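Home | Working Group | Minutes | Papers | Contact

Nultunport Home Robotics Working Group
Minutes of the meeting on good practice for kitchen tasks, 2025-01-04

Present: Valbona Nedeljković (chair), Spyros Begović, Rafia Ghauri, Ayodele Ekpo (minutes)
Apologies: Pirmin Oberholzer

1. Welcome and last minutes
Valbona thanked everyone for giving up a Saturday morning and wished us all a happy new year. The October minutes were agreed with one spelling put right — Buschmann has two n's, and the minute-taker is sorry.

2. Simulation before hardware
Rafia took us through the draft rule that any new kitchen task must complete 1000 simulated runs before it goes near a real arm. Spyros was glad to see it written down at last, but felt the number meant little if every run used the same layout. After a long and very friendly discussion we agreed that the toaster oven task should be run with the cutting board and the mug moved between runs, and that any touch against the oven door glass is to be logged as a contact, however light.

Ayodele asked whether the arm's starting position, low and in front of the lower cabinets, should be fixed in the rule. It was felt that it should, at least for now, so that results from Cindine and Wotier can be laid side by side.
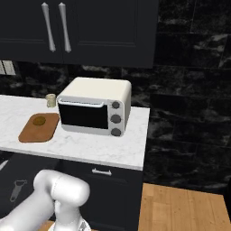
3. Stopping distances
Spyros reported that the draft still gives 12 cm in one paragraph and 7 cm in another. He will find out which was meant and circulate a corrected page. Valbona asked that nobody quote either figure until then, please.

4. Actions
- Rafia to redraft section 3 with the wording on varied layouts.
- Spyros to correct the stopping distances.
- Ayodele to send Pirmin the papers he missed, with our good wishes.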